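Filed under: Shop Floor List / Packing

Graziella Testa wrote:
> Does the Skidex cell mean fewer people on the packing bench? Second shift is asking.

No cuts at Otton. The cell takes 300 trays a shift, and the bench keeps the mixed orders. Vega moves to setup in May — same pay grade.
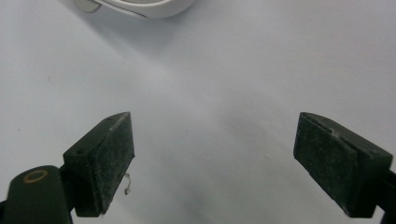

Gripper pads over the table, fingers open.

Pads get checked at shift change. Write it on the sheet, even if you change nothing.

Beatrice Mwakyusa

Last updated June 19, 2018

Comments

Itziar Vallejo: Who signs the sheet on nights?

Vega Calvo: Setup does. I miss the bench some days, my wrists don't.

Graziella Testa: Thanks, passing it on.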